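Bins, benches and the wear on a sheet of gray: Meenakshi Nadar on open containers

Meenakshi Nadar has spent most of her working life specifying containers, and she would like people to stop calling them boxes. "A box has a lid, or is meant to have one," she says. "An open bin is a work surface with walls. You design it from the floor up, and you expect people to reach into it all day."

Nadar runs the fittings side of Pisharody, a small workshop that supplies benches, trays and bins to sorting rooms and repair shops. We met on 23 August 2023 in the firm's back office, where the current catalog runs to 1411 line items. Most of them, she says, are variations on four shapes.

The conversation began with walls. Pisharody's Dilesis range uses sloping sides throughout, and Nadar is often asked why, given that straight walls hold more for the same footprint. Her answer is mostly about hands. "With a vertical wall, the last item always ends up in the corner, and you scrape your knuckles getting it out. With a slope, it slides back toward the middle, or at least it leans. You lose some volume. On our mid-size bin the loss is nearly 19 percent, and I have never had a customer send one back over it."

The slope also affects storage. Tapered bins nest, and a nested stack is easier to move on a hand truck. The drawback is that nested bins rub. Nadar keeps a file of returned units and sorts them by where the finish has failed. Rim damage comes from stacking. Damage on the outside corners comes from door frames. The inside is harder to read, because contents, cleaning and tools can all leave marks that look alike after a year or two.

"I don't guess from one bin," she says. "I want several from the same bench. If they are all worn on the same wall at the same height, then I can say something about how the bench is laid out."

She is cautious about coatings for the same reason. A supplier, Fomolby, offered a harder finish two years ago, and Pisharody tried it on one batch. It resisted scratches well but chipped at the folds. The workshop went back to the older finish, which scuffs early and then stays more or less as it is. "A scuff is cosmetic. A chip gets into the parts."

Benches take up the rest of her time. Pisharody sells a light wooden top as standard, under the name Arari, and a metal one to order. Nadar prefers the wood under a metal bin. It is quieter when the bin is set down and it doesn't let the bin creep as much. The top dents, and she advises turning it over when one face is spent – the underside is finished to the same grade.

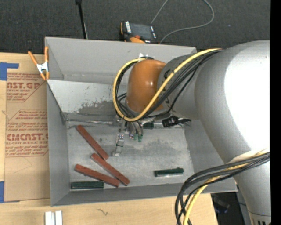 Open-topped metal bin on a light wooden tabletop. Note the scuffing on the lower rear panel; the upper panel is smooth.

On floors she has less to say. Carpet keeps the noise down but holds small screws, and she would choose something hard and sweepable for any room where parts are handled. "People pick the floor first and then ask me for a bench. I work with what is there."

Color came up last. Gray remains the default because small parts show against it, whether they are dark or bright. Nadar has been asked for white and for black, and has supplied both. The product codes are 1689 for white and 2095 for black. Neither sells much.

A deeper version of the mid-size bin is due in November. The wall angle will stay the same, and the rim will be rolled outward instead of folded flat. Nadar expects the change to reduce stacking damage, and will check the first returns herself.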